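From: Annick Wong
To: seed-swap list
Date: 28 May 2021
Subject: Re: Packing and labels for the July swap

Solange MacDonald wrote:
> Do we still want everything sorted by season before it goes
> in the mail? Last year I got 223 packets with no year on
> them and had to set them aside. Also, is the Desjardins
> hall confirmed, or should I keep asking at Staro?

The hall is confirmed. You can stop asking at Staro. We have it from noon and need to be out by six.

Yes to sorting by season. The list stands at 1,448 packets pledged, so anything that arrives mixed will slow down the front table. Please do these before you mail:

1. Put tall packets upright in an open bin so the tops can be read without lifting them out.

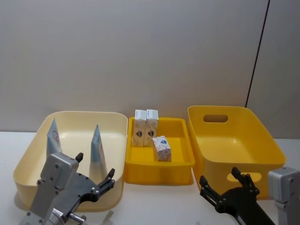

2. Write the variety and the year on every packet. If you don't know the year, write "unknown" and we will put it with the germination test lot.

3. Keep beans and peas apart from small seed. Beans go in heavy paper, and no more than 40 to a packet. 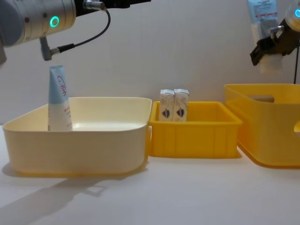 Cream bin, left side of the table

Solange, your unmarked ones can go in the test lot too. I ran a few of my own on damp towels and got decent results from lettuce, poor from parsnip. Parsnip over 2 years old is probably not worth the postage. 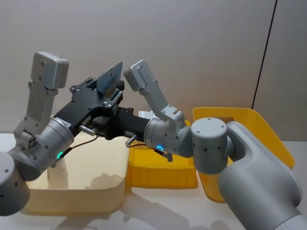

Table with the large yellow bin, wall behind

On tomatoes: three people have offered Pretuvari and only one has offered Simum. If anyone has Simum to spare, even a partial packet, write to me off list. I had requests for it all winter and ran out early.

Squash is still a problem. Unless you hand pollinated or grew one kind only, please mark it

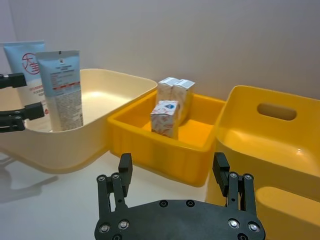
as open crossed, so that people know what they are getting. I would still take it. Some members grow it for the chickens.

Postage refunds are the same as last year. Send me the receipt with your name on the back.

Annick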